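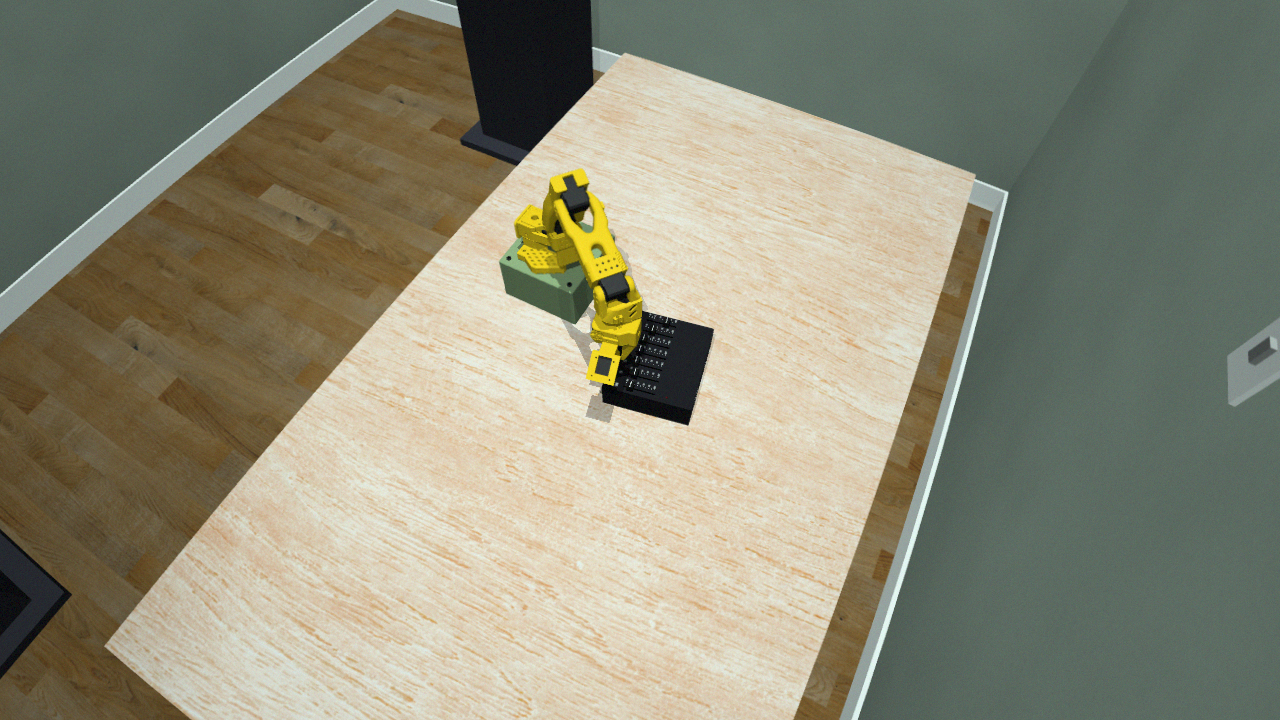
Tredari Franchise Disputes: data card

Tredari is a table of disputes between restaurant franchise owners and the chains whose names they trade under. Each row is one dispute. It was put together from published rulings and settlement notices, read and coded by hand at Nerner.

Version: 2, released Saturday, February 22, 2020
Rows: 800
Format: one CSV file, UTF-8, comma separated

What is in it

case_id - our own number, not the court's
chain_type - burgers, chicken, pizza, coffee, other
sites_held - restaurants the owner ran when the claim was filed
ground - rent, territory, renewal, refit costs, supply, grading, unfair treatment
outcome - owner, chain, settled, dropped
months_open - from filing to last entry

Where a case had more than one ground, we kept the one the ruling spent most space on. The others are in the notes column, separated by semicolons.

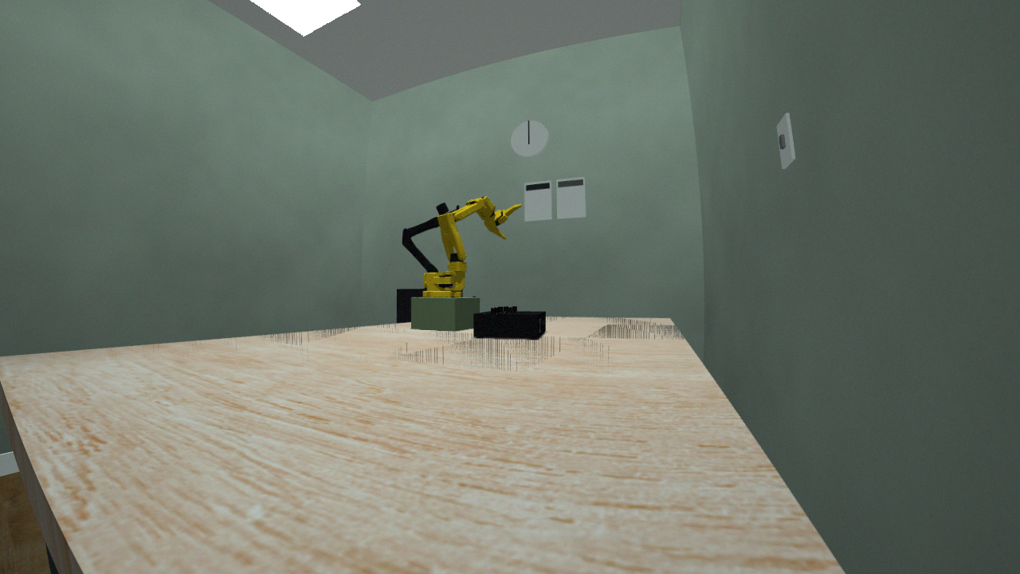

Yellow and black arm on the long table, green-walled room.

Known problems

Almost 100 rows have no value for sites_held. Leave them blank and do not read them as zero. Settled cases are thin on detail, and the sums paid are left out altogether. Disputes that went to private arbitration are missing unless one side later went to court. Nothing filed before 2000 is covered.

Version 1 used 6 grounds. Grading was split off from unfair treatment in August, so counts by ground will not match between versions.

Related files

Venetetti holds the coding rules. Tamura holds the scripts that check dates and duplicate rows - run these before sending us a correction.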